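Seasonal Host, Datomau Tea Rooms, Vusham

Applications are invited for the post of Seasonal Host at the Datomau Tea Rooms, the visitor café beside the Albers Garden in Vusham. The post is part-time, 26 hours a week, and begins in September for a fixed term of six months. Weekend working is required on a rota.

The successful candidate will welcome visitors, serve drinks from the seasonal menu, and give directions to the garden, the temple steps and the riverside walk. Many guests come a long way for the autumn leaf drinks, and they often ask what else can be seen before the last bus. A good knowledge of the town is therefore desirable, although training will be given.

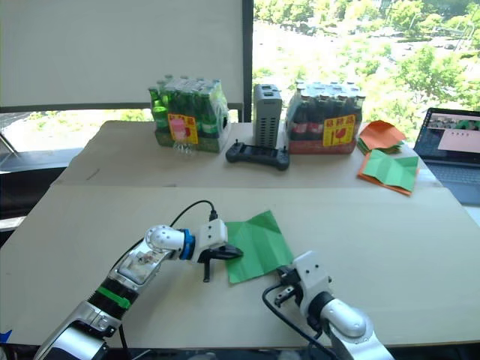
Hosts also lead the afternoon table sessions, at which up to 15 visitors take tea and try a simple paper craft. Previous experience of teaching is not required. Applicants should be comfortable showing a beginner how to work from a flat sheet with the creases already in it, such as the green one on the table here, and should be patient with those who need to start again. Sessions are held in English, and a second language would be an advantage.

Applicants must be aged 18 or over and have the right to work. A food hygiene certificate must be obtained within the first month, at the employer's expense. Uniform and one meal per shift are provided.

To apply, please send a covering letter and the names of two referees to the Staffing Office, Jeltumer Visitor Services, Vusham, quoting reference 2438. Applications must be received by June 14, 2024. Shortlisted candidates will be invited to interview at the tea rooms.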